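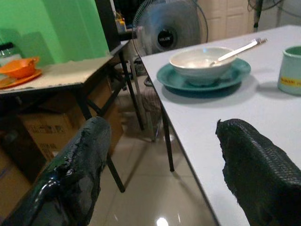

Fig. 2. White table with bowl, spoon and plate still on it, mug to one side, fan behind.

Section 2: Clearing and Caring for Your Driltham Table

We hope you've had a good meal or two at your Driltham by now! The table is meant to be used every day, for breakfast and soup and homework and everything in between, and a few easy habits will keep the white top looking the way it did when you first took it out of the carton. Set aside a few minutes after each meal for the short routine below, and save the longer one for a Saturday morning or whenever you have the time.

2.1 Clearing up after a meal

1. If you have a fan running near the table, turn it to its lowest setting or switch it off. Paper napkins and crumbs travel farther than you'd think, and you'll only be chasing them across the floor.

2. Leave the spoon in the bowl and the bowl on its plate, and lift the whole stack with both hands under the plate. Please lift it straight up. Dragging a plate across the top is the most common way to leave those fine gray lines that people write to us about.

3. Come back for the mug separately. It is tempting to hook a finger through a handle and do it all in one trip (we have all done it), but a spoon with a long handle can swing and tip the bowl.

4. Rinse the bowl right away if it held oatmeal, yogurt, or anything milky. If you can't get to the sink, fill it halfway with warm water and let it stand on the counter, well away from the edge.

5. Brush the crumbs toward you into your hand or onto a small tray. Then wipe the top with a soft damp cloth, starting at the far side and finishing along the front edge, and dry it with a second cloth.

NOTE: Pale tops show rings from tea and coffee sooner than dark ones. A fresh ring will nearly always come off with plain water. For an older one, lay a damp cloth over the mark, wait a little, and wipe again before you reach for any cleaner.

CAUTION: Do not set pots or pans straight from the stove on the table top. Use a trivet with feet or a thick folded towel. Heat marks are not covered under the Salledik warranty.

2.2 The weekly clean

1. Take everything off the table, including placemats and anything that has quietly moved in over the week, such as mail or keys.

2. Mix a small drop of dish soap into a bowl of lukewarm water. Wring your cloth out well so that it doesn't drip.

3. Wipe the top, and then run the cloth along the underside of the edge, where sticky fingers tend to end up.

4. Wipe each leg from top to bottom and dry it as you go. The black legs will show water spots if they're left to dry on their own.

5. Press gently on each corner in turn. If the table rocks, see Section 4, Leveling the Feet.

CAUTION: Never use scouring powder, steel wool, or bleach on any part of the table. Never sit or stand on it, either, even just for a moment to change a light bulb!

2.3 If you keep a fan by the table

Plenty of our customers like a breeze while they eat, and we see no harm in it. Stand the fan on the floor or on its own stool behind the table, on the side where no one sits, and keep the cord along the wall where it won't catch a foot or a chair. Unplug the fan before you wipe down anything close to it. When dust gathers on the wire guard, clean it off before you clean the table, or you'll find yourself doing the table twice.

2.4 Replacement parts

Foot pads come in packs under part number 936 and fit both the Driltham and the smaller Riratby. If a pad is missing from your carton, write to us within 48 hours of delivery and we'll put one in the mail to you at no charge. Please have your order slip handy when you write.

Continue to Section 3, Moving the Table to Another Room.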